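Drivo kit, week three, and where I landed on it

OK so a few of you asked for this after the last post and I kept putting it off. Typing fast, dinner at 7. Sorry in advance.

Short version: I like the Drivo. I don't like the manual. The gripper is better than it has any right to be at this price and the software is where you'll lose your evenings.

Longer version.

I bought the kit from Skunen in March, 296 for the arm with the gripper and the wrist camera, plus 60 for what they call the Vuren license. More on that later because it annoyed me. Shipping was quick. Box arrived with one corner crushed, nothing inside hurt.

Assembly. Give it a whole afternoon. The booklet says two hours and I don't know who they timed. Steps 9 and 10 are in the wrong order, so you screw the base plate down and then find out you need to get a cable under it. Undid it. Did it again. Swore at it. The screws come in little bags with numbers on, which is great, except bags 4 and 6 look identical and one is a hair longer. Guess how I learned that.

Once it's together it's solid. Really solid. I expected wobble at the elbow, because the cheap arm I had before (the one that went in the closet, long time readers will remember) shook like a wet dog. This one doesn't. You tell it to go somewhere and it goes there and stays.

Calibration is the good bit. You give it reference points on the table, it drives to each one, you nudge it by hand, press the button, next. Fifteen minutes maybe. I had to redo it once when I bumped the table with my hip. Save the profile!! It does not save by itself and there's no warning when you quit.

Then the actual job. I wanted this thing for sorting parts off my table while I'm building other stuff. Small parts, wires, batteries, boards. The demo on the Skunen page is all foam cubes. Foam cubes are easy. My table is not foam cubes.

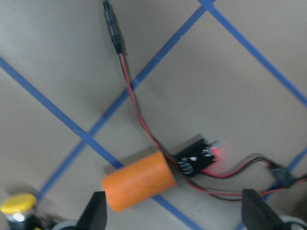 Wrist cam view. Orange cylinder, small black board, and the red and black wire that gave me grief.

Cylinders it's good at. The fingers are squared off at the tips and I figured they'd push round things away, and they did for the first day, until I turned the closing speed down to the second lowest setting. After that it was fine, even with stuff lying at an angle. The arm works out the angle and turns the wrist to match. Sometimes it turns the long way around which is funny to watch and also slow.

Boards, so so. Thin flat things are hard for any gripper like this. If there's a bit of an edge sticking up it gets it. If it's flat to the table it scratches around for a while and gives up with an error code that isn't in the manual. I emailed. More below.

Wires, no. Just no. Don't buy it for wires. The camera software (it's called Noh, runs on your laptop not on the arm) sees a thin wire as part of whatever it's crossing, so it'll go for a part and drag the cable along too. I lost most of an evening to this. Best I got was drawing a keep out zone in Noh by hand and moving the wires over there myself, and at that point I'm sorting my own table arent I.

The camera. Fine! Near stuff goes soft, so when the fingers are right down over a part you're sort of trusting it. Colors are decent. Bright things it picks out right away, dark stuff on a dark mat it struggled with so I stopped using the mat.

Noise. Quiet enough that I ran it past ten at night and didn't get complaints. There's a whine when it holds a pose for a long time. Turn off "hold" in the settings and the whine goes but the arm sags a bit, so pick one.

Support. I wrote in about the error code and got an answer the next morning from Toon Van Beek, who knew exactly what it was (grip timeout, he says the list got left out of the printed booklet) and sent me a PDF. Good answer, polite, didn't make me feel dumb. He also said a second set of fingers with thinner tips is coming, 139 for the pair. That's a lot for fingers. I'll probably buy them anyway, you know me.

Now the license. Vuren is the bit that lets you record a motion and play it back. You do not get that with the base kit! Without it you can jog the arm around and run the built in pick routine and that's your lot. The page does say so, in small gray text, under the photos. So treat the price as kit plus 60 and decide from there. It's one payment not a subscription, I checked twice.

Recording works nicely though. You grab the arm, walk it through, let go. Playback was close to what I did every time I tried it. I had 258 saved steps in one routine before the app started getting laggy, and splitting that one in two fixed it.

Things I haven't tried: the suction cup, the second camera port, running it off a battery. The battery thing I want to try next. If someone has done it leave a comment, I don't want to cook the controller.

Would I buy it again? Yeah. For blocks, cylinders, bottles, chunky stuff, yes. For a table full of cables wait for the new fingers, and even then I'd want to see someone else do it first.

Oh and get longer clamps than the ones in the box. Mine barely fit the table edge.

Ok, food. I'll put my Noh settings up in the comments tonite if I remeber.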